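**Mar 21, 2020**

Stuck inside, so a thread on the free candy dish: who puts it out, who takes from it, and who takes from it while pretending to look for a pen. I have opinions and the whole weekend.

---

I grew up in Drinstead, population 900 if you count the people who say they're leaving. Every counter in town had a dish. You could eat a full lunch between the post office and the tire place if you didn't mind that lunch being butterscotch.

---

The best one was at Khattak Hardware. Caramels, refilled on Fridays, placed right next to the key machine so you had something to do while your key got cut. My family had a suspicious number of spare keys.

---

The worst one was at my dentist. It held sugar-free mints and it had a lid. A lid on a candy dish is a store with the lights on and the door locked.

---

Statness Savings kept theirs on the teller's side of the glass. You had to ask. I once watched a grown man close an account, then stand there a while working up the nerve to ask for a root beer barrel.

---

There's an etiquette and I will now write it down, as my ancestors were too polite to.

One piece is for you. Two pieces means you have a kid in the car. If you take three, you'd better be able to produce the kid.

---

You don't dig. The candy on top is the candy you've been dealt. Digging tells the whole waiting room who you are.

---

You don't put one back after you've touched it. I don't care if it turned out to be licorice. It's your licorice now. Go build a life together.

---

Wrapper goes in your pocket, where it will be found in May by whoever does the laundry.

---

My first real job was at an insurance office where I was put in charge of the dish. Budget was 90 dollars a year. I was also in charge of 400 open claims, and I got far more feedback on the dish.

---

My boss, Jamie Rowbotham, believed you could read a client by what they picked. Peppermint: pays on time. Strawberry with the gooey middle: has a boat. No candy at all: call the lawyer.

I wish I could report that this was nonsense. The boat thing held up.

---

We tried good chocolate for one week in an effort to look successful. It was gone by 10 a.m. every day and the mailman started coming in twice. Back to peppermint.

A good dish should be nice enough to offer and dull enough to survive.

---

Wagner Damasceno, who had the desk by the window, hated the peppermints so much that he brought his own bag of Rolska toffees and kept them in a drawer. Everyone knew about the drawer. He knew that everyone knew. It was the most functional relationship in that office.

---

Twist wrappers beat sealed wrappers, by the way. A twist wrapper opens with one tug. A sealed one needs teeth, and then you're chewing on plastic in front of a loan officer.

---

Container matters less than people think. Cut glass says Grandma. A coffee mug says you ran out of bowls. Both will be empty by the same time on a Thursday.

---

I asked my mother for her view and she said, "It's candy, you put it out and people eat it." She has never needed a thread for anything.

--- 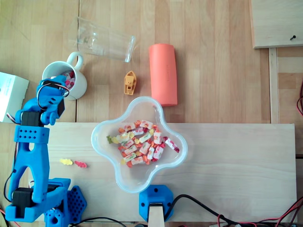
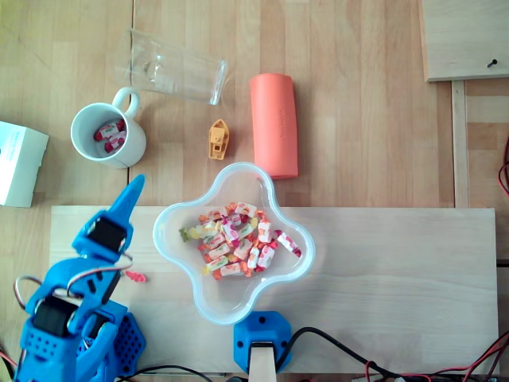
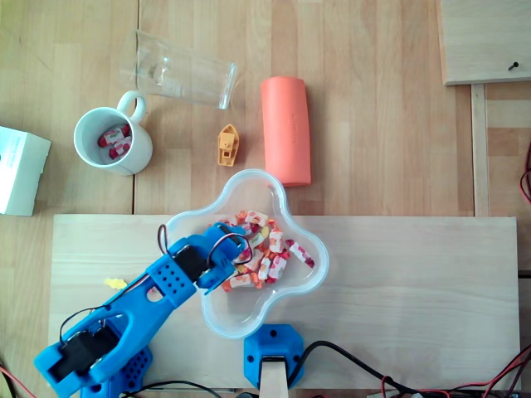 Wrapped candy on a wooden table.

---

Replies are open for your hometown's best and worst dish. Ribbon candy people, I know you're out there, and I know yours has been one solid lump for years.

---

Somebody already asked what I picked at Jamie's office. Strawberry. I do not have a boat.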